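Laundry corner at Lamasbridge: what we have and how to use it

The washing machine in the Lamasbridge building is open to everyone on the Plistidora floor from April 23, 2025. Beathag Menzies has drawn up the rota and put it on the shared drive under Prukusis, next to the room bookings. Slots are 80 minutes, with 15 minutes between them for emptying and wiping down.

It is a front loader in dark grey, with a good wide door. Please leave the door open between washes. The rubber seal holds water in its folds, and the old machine at Achari smelt of it from December onwards. A cloth pulled round the inside of the seal after each wash is enough.
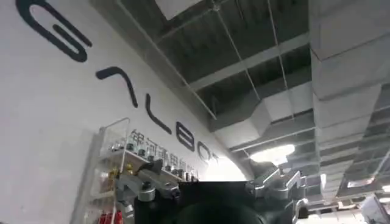
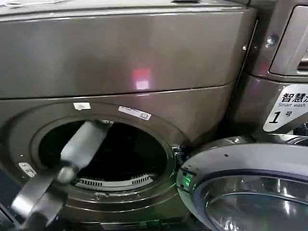

Check the drum by hand before you load. Socks and tea towels stick to the top of it after a spin and are easy to miss if you only look in from the front. Anything left behind goes in the blue crate by the stairs and is kept for 15 days.

Use one measure of liquid for a normal load. Powder is fine too, but put it in the drawer and not straight into the drum — two dark aprons came out streaked last month and had to be done again. Please don't wash floor mats. They are too heavy when wet, and the rubber backing sheds.

Tea towels, aprons and the cotton dust sheets can all go in together at 40 degrees. Microfibre cloths should be washed on their own without softener. The quick programme takes 53 minutes and will do for most things. Dust sheets need the longer one, and if you are washing those, book two slots in a row.

There is still no dryer. Two airers are folded behind the door of the small meeting room, and a third is on order. Small things will dry overnight on the top rails if they are spaced out.

The filter is cleaned on the first working day of each month, so the early slot is blocked out on the rota. If you find the machine has stopped with water in it, leave the door shut and ring Beathag on extension 53.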